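Updated 5 February 2024

# Storing and Handling Canned Goods

This page forms part of the household guidance issued to residents of Sonditz and Mahuika. It covers the sorting, checking and shelving of canned food. Separate pages deal with dry goods and with glass jars.

## Before you begin

Clear a table wide enough to hold the contents of one shelf at a time. A plain, single-color surface is preferred, as rust flakes and drips of old syrup are easily seen against it. Keep a damp cloth, a dry cloth and a grease pencil within reach.

Take the cans down one shelf at a time and set them near the side of the table, leaving the middle clear for checking. Labels carrying the nutrition and ingredient text should be kept whole. A can whose label is coming away should be marked on the lid with its contents and date.
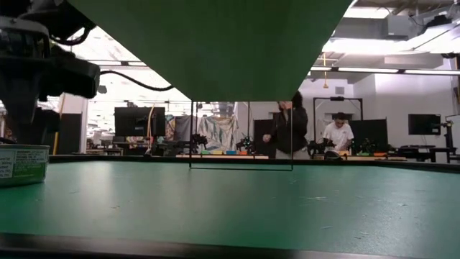

*Green-labeled can at the left edge of the table.*

## Checking each can

Look at the top rim, the bottom rim and the side seam. Small dents in the body, away from any seam, are generally acceptable. The following should be discarded unopened:

- cans with swollen or domed ends
- cans that leak or are sticky at the seam
- cans with deep dents on a rim
- cans with rust that does not wipe off

Do not taste the contents of a doubtful can. Wrap it in a bag and place it in the outside bin.

## Standing, lying and stacking

Large cans should stand upright on a flat board or shelf. Lids with a pull tab deserve particular care: nothing heavy should rest on the ring, and cans of this type should be stacked no more than two high. Small cans may be stored on their sides where a rail or strip of wood keeps them from rolling. 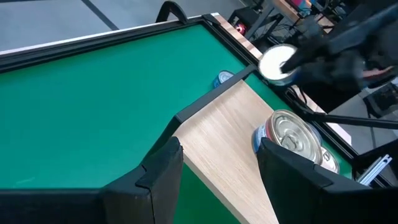
Shelves that slope toward the front are convenient for rotation, provided the lower end is closed by a lip. Load new cans at the upper end and take from the lower. On level shelves, move the older cans forward whenever new ones are added. The Stirnon pantry, which holds 770 cans, is rotated by this method each July.

Mixed sizes should not share a row. A small can placed behind a large one is easily forgotten, and tall cans tend to tip when a short one is pulled from between them.

## After opening

Move unused food to a covered glass or plastic container and refrigerate it promptly. Rinse the empty can, press the lid down inside it and place it in the metal recycling. Pull-tab lids have sharp edges and should be handled by the ring.

Shelf labels may be collected from the Skuluveck office during opening hours. Residents who need a larger set should ask for sheet 226.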